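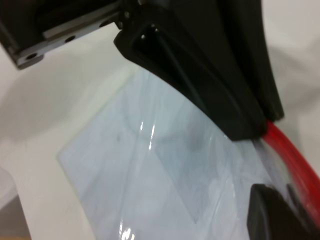 Varatura open day – worth the drive?

beltfed_187
Back from the Varatura open day. Big arms in the main hall, fine, seen those. Best part was the side table doing clear bags. Floppy stuff, shiny. Hard for cameras or so I always thought.

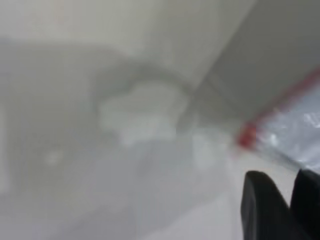 Wrist view, red edge of the bag coming in at right

Stayed through the 3 pm slot. Would go agian.

oddgear
Clear plastic again? Grullham showed that last April. Flat pouch on a bare white table isn't my stockroom. Show me a full bin.

beltfed_187
Didn't say it was a bin. You ever tried picking film with suction? We lose 412 bags a month on ours.

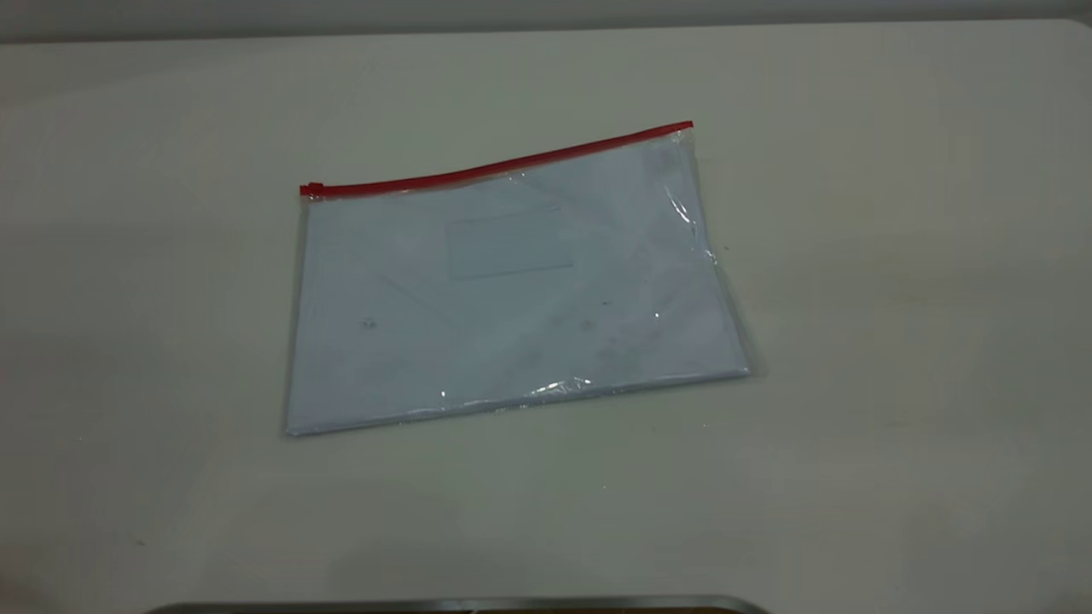

The pouch, zipper shut, paper inside

tinroof663
With oddgear on this one. Paper makes it stiff, thats half the problem gone. Empty pouch would be a real test.

beltfed_187
Fair on the paper. Still creases and glare all over it though

oddgear
Sure. Did they give a cycle time?

beltfed_187
Asked, got a leaflet. Parking was awful btw, use the Brerkance side.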